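zeffiong
Cover for the small plastic stool, pale grey-blue, on polished marble. Fabric is light blue plush with a pink strip on the lower edge. It keeps creeping forward. Elastic or ties?

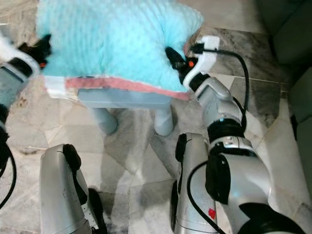 Litance Soft Furnishings Group

marl239
Ties to the legs. Elastic goes slack after 60 washes.

Ovley_k
Disagree. Ties slide on round legs. Use elastic under the rim.

zeffiong
Elastic it is. Will report back Monday.

Recent threads
Colour matching plush offcuts
Felt pads for marble

We use cookies. Accept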